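What went wrong with the night runs in March

Many of you have asked why the delivery robot runs were stopped for part of March, and why the scores page was empty when you looked for it. I promised Pirmin Zwahlen that I would write it down properly for the newsletter, so I try to do it here in plain words.

As most readers know, we test the Werik delivery robot in Callcombe before any real wheel touches a real pavement. Callcombe is our simulated town district. It has a plaza, streets with crossings, and buildings of several styles. The robot drives there by itself through the night, and in the morning we read the log. In the batch I am writing about we made 1688 runs. Of these, 616 ended in an emergency stop. In the batch before, we had 20.

At first we suspected the new brake settings, and I must admit we lost several days with this. The brakes were fine. The robot stopped because it believed there was a step down in front of it, and when it believes this, it is correct to stop. The question was why it saw a step on flat ground.
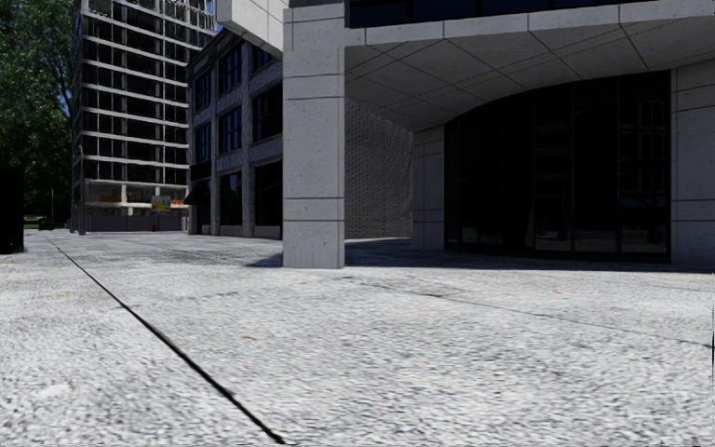

The map tool, Trusura, had received an update shortly before. One part of the update changed how dark lines on the ground are judged. Earlier, a thin dark line needed support from the depth reading before it was called an edge. After the update, the line alone could be enough if it was long, straight and with strong contrast. A joint between two paving panels fits this very well. So does the border of a shadow under a canopy, when the sun is strong. In both cases the ground is level and a person would walk over it without a thought.

What made the search slow is that the fault was not the same every time. When the robot met a joint at nearly a right angle, it mostly continued. When it came along the joint at a flat angle, the line stayed in view for a long time and the confidence went up and up, until the stop came. From outside it looked like pure chance. Pirmin found the pattern when he sorted the stops by the direction of travel and not by the hour, as the rest of us had done.

There is also a second matter, and for me this is the more serious one. After an emergency stop the robot waits, checks again, and may plan a new path. In a few runs the new path avoided the false edge by moving over towards the kerb. Two times it placed one wheel over the kerb line, on the road side. There was no traffic in these runs, so nothing was hit. But a robot which leaves a safe sidewalk to avoid a danger that does not exist is a safety fault, and we have reported it in this way. It is not enough to say that it happened only in simulation.

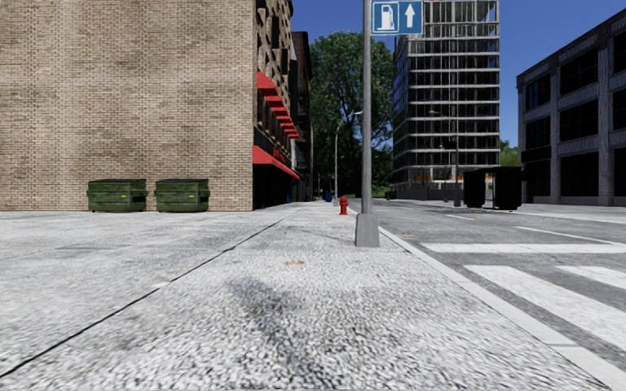 Callcombe, the sidewalk by the crossing: a dark joint runs across the paving, and the kerb is to the right of the sign pole.

We have made these changes. The old rule is back, so a dark line must again be confirmed by depth before it counts as an edge. The planner may no longer answer a stop by going closer to a kerb than it was when it stopped. If no other path is free, it stays where it is and calls the operator. This will cause more calls, and the operators have told me clearly what they think about it, but for the moment it stays so.

With both changes we repeated the work, 2842 runs this time. No wheel crossed a kerb line outside the crossings. False stops still happen now and then at hard shadow borders, mostly with low sun, and Pirmin is looking at these one by one. The Hou cart uses the same map tool, therefore its runs are on hold until the same tests are done for it.

One request to all who work with the logs: if you see a stop which you cannot explain, please do not mark it as "random". Write the place and the direction of travel, even when it seems not important. The false stops had this label for the first days, and after that we did not look at them with enough care — I include myself in this.

The scores page is open again. The old results from March are kept there with a note beside them.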